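Revised Practice for Two-Arm Cells

Sernus has issued a revised code of practice for table-mounted cells in which two robot arms share one work area. It takes effect at the Dallovby and Brundberg sites on August 21, 2023.
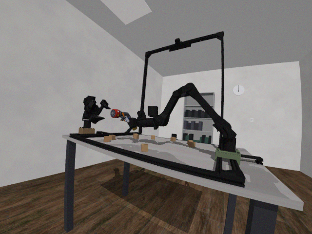 Each handover between arms must now be tested in simulation before it is run on equipment. The receiving arm must confirm its grip before the other releases. Test records are to be kept for six months. Sites reported 57 handover faults in the review that closed in June. Questions may be sent to the Campbell office.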